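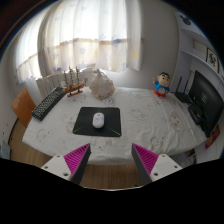 Photo: Dovstead Desk Notes, January 19, 2025

Questions I keep getting about my desk (which is a table)

I write mostly about small desks and how to live with them, and the same things land in my inbox over and over. So I've put the answers in one spot. If yours isn't covered, leave a comment and I'll add it when I next update the page, probably in February.

Is that really a tablecloth?

Yes, and it's staying! It's white with faint cartoon characters all over it, and I love it. I know the serious desk people go for felt mats and big slabs of leather. A tablecloth goes in the washing machine. Mine gets changed every couple of weeks, or sooner if there's been soup.

Doesn't the cloth slide around when you type?

A little. I tried double-sided tape and hated it, because it left gummy patches I was still picking off days later. What works for me is a square of rubbery drawer liner under the cloth where the keyboard goes. Cut it smaller than you think you need or you'll see the outline through the fabric.

Why do you need a mouse pad on top of a tablecloth?

Because a mouse on printed cloth is a miserable thing. The pointer jumps, the fabric bunches up, and you end up mousing with one hand and smoothing with the other. I have a plain black square pad with thin green lines at the lower corners, and the white mouse lives in the middle of it. Any pad will do. I'd skip the very thin ones though, they ripple along with the cloth.

Why is the monitor way over at the end instead of in the middle?

This is the one people get worked up about. The table does more than one job. When I'm writing for real, I pull the monitor around in front of me and straighten the keyboard. When I'm done, the monitor goes back to the right-hand end, the keyboard goes off to the left, and I've got the middle free for bills or sewing or dinner. If you work at a screen all day, please don't leave it off to one side — your neck will let you know.

Can I keep my router on the desk?

I do. Mine's the black one with two antennas, in front of the monitor. Before that it sat on the floor behind a bookcase for years and I complained about the signal the whole time (my own fault, I know). I give it a bit of breathing room and I don't stack papers on it. The downside is looking at the cables. I've tried clips, sleeves, and one of those cable boxes, and I've more or less made peace with seeing them.

Where did the ship come from?

A yard sale, for 3 dollars! It's a small wooden model with three masts, on its own little stand, and it lives in the back left corner. I call it the Warness, after the ferry in a book I had as a kid. To dust it I use a soft makeup brush, working from the top down. Canned air is too strong for anything that delicate, so go gently.

And the little guy with his arm up?

He's my cartoon boy, black hair, blue shirt, red shorts, and he stands near the back edge cheering me on. I have a rule of two ornaments on the table. If a new one comes in, an old one goes on the shelf. I've broken the rule plenty of times, but it does help.

What's in the plastic bag?

Stuff waiting to go somewhere else. There's nearly always a bag on my table, and if I put it in a closet I'd forget it existed until spring. I do try to deal with it before the next one shows up.

Is it OK to have a desk by the radiator?

Mine is under the window behind the table, so I can't avoid it. I leave a gap for the heat to come up and I don't let the cloth hang down against it. In the coldest weeks I also move the chair farther along, since otherwise one side of me roasts.

How do you deal with glare from the window?

Sheer curtains. Mine are white with faint blue stars and some pale yellow in the pattern, and they let in loads of daylight. On very bright days I turn the monitor a touch more and that's enough for me. If you need proper darkness for photo editing or something, sheers won't do it.

Do you sell any of this, or have links?

No to both, sorry. Most of it is old or secondhand, and I don't do affiliate links. I'll have a separate page on chairs once I've finished writing it.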